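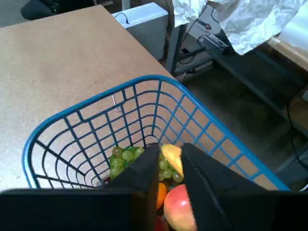 Fruit pick-and-place at the Sendance open day.

The Sendance open day is a yearly robotics demonstration held each September at the Condari workshop, and I've been to enough of them now that I got asked to write the entry for it. So this is partly an encyclopedia article and partly me telling you what it's like (the other editors have been very patient with me). If you only want the short version: people who work on robot arms all year open the doors for a day, put a task on a table, and let anybody come in and watch.

Background

The event goes back to Johannes Visser, who had a small automation shop called Fourie and got tired of explaining his work over the phone. He invited 13 people to come look at an arm stacking cups. It was a slow afternoon, the arm needed restarting between every other cup, and people loved it anyway! Visser later moved the whole thing over to Condari, where there was more floor and a lot more power outlets, and the name Sendance came along with the move. I've asked him twice where the name comes from and gotten two different stories, so I'm leaving both out.

The biggest open day so far drew 713 visitors. The one before it had 339, and you could still find a chair.

The fruit table

Most visitors head straight for the fruit table. The job sounds like something you'd give a toddler: pick up the toy fruit, put it in the wire basket. Then you watch an arm try to do it and start noticing how much your own hand does without asking you. A banana is curved, so where you grab it changes how it hangs. Grapes come in a lump with gaps and leaves, and a finger can land on any of them. A round fruit can roll off if it gets bumped on the way down, and then the whole plan is for a spot where the fruit used to be.

Ntombi Pretorius ran the table the year I stood there longest. She likes to let people guess where the fingers will close before she starts a run, and I was wrong almost every time. I kept picking the fat middle of things. Sometimes that's fine, but it depends on what's lying next to it, and on whether both fingers have room to get down to the tabletop.
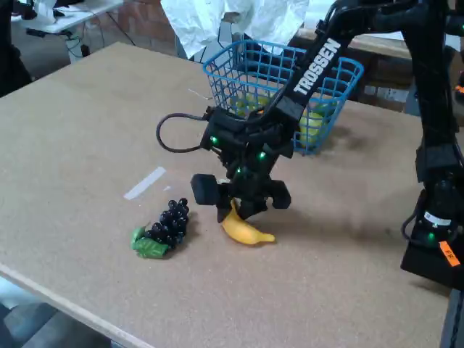
Why do robot demonstrations use toy fruit so often?
Toy fruit keeps its shape and doesn't spoil, so a team can repeat the same pick all day, and the mix of round, long and bunched shapes gives the gripper different problems to solve.

The basket end of the job is harder than I expected too. Dropping something into an empty basket is easy enough. Once there's a pile in it, the fingers have to let go above the pile without knocking anything out, and they have to come back up without dragging the rim along. Going the other way, taking a piece out of a full basket, is what Sándor Pálfi calls the real exam. The wire sides leave very little room to open up, and everything you want is leaning on something else.

Pálfi gives the afternoon talk, by the way, and it's worth staying for. He goes over teaching by example, where a person guides the motions and the recorded runs are used to train a program that can then attempt the task by itself. He threw out 1,000 runs as the number his group had set itself for one simple pick, and there was a sort of groan from the back row. Someone asked if that meant a thousand perfect ones. He said no, and that a run with a fumble and a second try in it can be pretty useful, as long as you know it's in there.

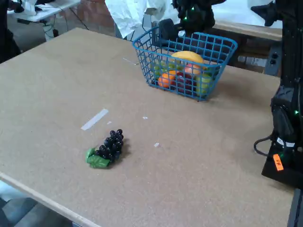 After the talk there's a long stretch for questions, and it tends to wander. Nobuhle Molefe usually takes the ones about jobs and money, which come up every year, and she doesn't hurry anybody. I remember her telling a packing-house manager that he should fix his lighting before he bought anything with a motor in it. He wrote that down.

Visiting

Entry is free and you don't sign up ahead of time. Wear closed shoes. There's a line to stand behind at each table, and the hosts do mean it, even when the arm looks parked. Mornings are calmer and better for kids; if you want to talk to the people running things, come toward the end, when they've got a coffee in hand and will happily go on about cable routing until the lights go off.

Related events

Plorora, a smaller meet-up, grew out of the Sendance question hour. Abenezer Endale started it for people who build their own grippers at home, and it's mostly show and tell with a lot of borrowed screwdrivers. I've only been once. It has its own entry, which is shorter than this one and needs work, so if you were at the first meeting please go add what you remember.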